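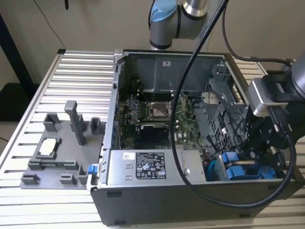 Garra paralela Lukon
Referência: Lukon, versão de bancada
Disponibilidade: por encomenda, entregas a partir de agosto
Categoria: Garras elétricas > Duas pontas > Montagem ligeira

A Lukon é uma garra elétrica paralela para montagem de peças pequenas em sítios apertados. Foi desenhada pela Gilleck e é vendida, afinada e ocasionalmente defendida por nós, na Paulauskas. Agarra bem, larga quando se lhe pede e tem um manual que se lê numa tarde, desde que a tarde seja comprida.

Antes de a pormos no catálogo, levámo-la para a oficina de Zollerville e demos-lhe um computador de secretária aberto para se entreter. Quem vende garras costuma mostrá-las a mover cubos. Os cubos são muito bem-educados: têm faces paralelas, não têm cabos e nunca ficam encostados a uma gaiola de discos. Um computador deitado de lado tem de tudo um pouco, e quase tudo está no caminho de alguma coisa.

Características

Tipo: paralela, elétrica, duas pontas
Abertura máxima: 104 mm
Força de aperto máxima: 100 N, regulável por software
Pontas: substituíveis, fixação por parafuso
Deteção de peça: por posição e por corrente do motor
Alimentação e sinal: cabo único, saída lateral
Comportamento em falha de energia: mantém a posição
Cor: a que vem de fábrica

O ensaio

A tarefa principal foi ir buscar um processador ao berço de um tabuleiro impresso em 3D, levá-lo até ao socket vazio da placa-mãe e pousá-lo lá dentro sem pressionar. O tabuleiro foi desenhado por Raimonds Sproģis, que também escreveu o programa e que insiste em que se diga que a primeira versão do berço era dele e a segunda era boa.

Comparámos a Lukon com a garra que tínhamos montada antes, um modelo pneumático já fora de catálogo. Foi o mesmo braço, o mesmo tabuleiro e a mesma trajetória, corrigida para o comprimento das pontas. Cada garra fez 200 ciclos de recolha e colocação.

A pneumática é mais rápida a fechar, e isto fica escrito para não termos de o ouvir ao telefone. Fecha com a convicção de uma porta de frigorífico. Num bloco de alumínio é uma virtude; num processador, os nossos ensaios passaram a ser acompanhados por uma pessoa de braços cruzados. Baixar a pressão ajudou até ao ponto em que as peças começaram a rodar entre as pontas.

A Lukon demora mais um instante e chega à peça devagar. A força ficou regulada muito abaixo do máximo durante todo o ensaio do processador. Falhou quatro recolhas, todas na mesma manhã e todas com o tabuleiro mal apertado à bancada. Raimonds considera que estas não contam. Nós contámo-las.

Depois do processador experimentámos tarefas menos nobres:

Patilhas dos suportes de disco. São de plástico e pedem um aperto lateral curto. As pontas de série são largas de mais para entrar com folga entre duas patilhas vizinhas. Com as pontas estreitas, o trabalho faz-se sem drama.

Alavanca do socket. Agarrar, dá. Levantar exige uma trajetória em arco, e a garra não tem culpa de o arco ser aborrecido de programar. Quem não tiver controlo de força no braço deve começar com velocidades baixas e expectativas a condizer.

Fichas SATA. Resultado desigual. A ficha agarra-se bem, o cabo tem opiniões próprias. Para trabalho repetido com cabos soltos aconselhamos um guia fixo junto à ficha, ou outra profissão.

Fonte de alimentação. Não tentámos levantá-la. A embalagem das pontas traz um desenho muito claro sobre isso.

O cabo da garra

Merece uma secção própria, e a maior parte das páginas de produto evita-a. O cabo da Lukon é grosso e sai pelo lado. Dentro de um chassis aberto, um cabo grosso procura sempre a aresta mais próxima e instala-se nela. Se o seu braço trabalha por cima da peça, deixe folga para a rotação do punho e prenda o cabo ao último elo antes da primeira volta completa, e não depois, como fez a oficina.

A Gilleck fornece uma versão com saída pelo topo. O prazo é maior e o preço também. Para trabalho numa mesa desimpedida, a saída lateral serve perfeitamente. Para entrar em caixas com paredes, peça a outra e poupe-se à fita de velcro.

Câmara e calibração

A garra não traz câmara. Usámos uma câmara fixa virada para a zona de trabalho, com as posições do tabuleiro ensinadas à mão. Com um gabarito bem preso isto chega para a recolha. Para a colocação no socket, convém confirmar a posição do computador sempre que alguém lhe mexe – e alguém lhe mexe sempre.

A bancada de perfis de alumínio ajuda muito na fixação do gabarito. Também é excelente a engolir parafusos pequenos pelas ranhuras. Ponha um tabuleiro por baixo.

O que vem na caixa

Garra Lukon com pontas de série
Cabo de ligação, saída lateral
Flange de adaptação (indique o braço na encomenda, por favor, mesmo que lhe pareça óbvio)
Parafusos de montagem e um sobresselente, que vai precisar
Manual em inglês e folha de arranque rápido em português

Vendido à parte

Pontas estreitas para patilhas e conectores
Pontas em branco para maquinar
Versão com saída de cabo pelo topo
Ficheiros do tabuleiro de ensaio: gratuitos para clientes, incluem a segunda versão do berço. A primeira está disponível a pedido, para fins pedagógicos.

Para quem serve

Laboratórios, linhas-piloto e oficinas que montam ou desmontam eletrónica e já partiram alguma coisa com uma garra demasiado entusiasta. Serve também para ensino: a força regula-se em passos pequenos e a garra para quando encontra resistência inesperada, incluindo dedos de estagiário. Isto não dispensa a análise de risco da célula, nem o estagiário de ter juízo.

Para paletização, peças quentes ou ambientes com líquidos, veja outras páginas do catálogo. A Lukon não tem vedação e não gosta de óleo.

Perguntas que nos fazem

Funciona com o meu braço?
Se tiver flange normalizada e uma porta livre no controlador, quase de certeza. Mande-nos o modelo antes de encomendar.

Posso imprimir as minhas próprias pontas?
Pode. Para forças baixas dão muito boa conta de si. Com a força no máximo dobram, e depois recebemos fotografias.

A abertura é real ou de catálogo?
Foi medida por nós entre as faces interiores das pontas de série. Com as pontas estreitas perde-se um pouco.

Posso experimentar antes de comprar?
Sim. A célula de Zollerville recebe peças de clientes por marcação. Traga a peça verdadeira, com os cabos que ela tem na vida real. O exemplar limpo que está na vitrina da receção agarra-se sempre à primeira.

Preço sob consulta. A garantia cobre motor, eletrónica e guias; as pontas são consumíveis e portam-se como tal. Para pedidos de ensaio, indique o peso da peça, a largura de aperto e o braço que tenciona usar.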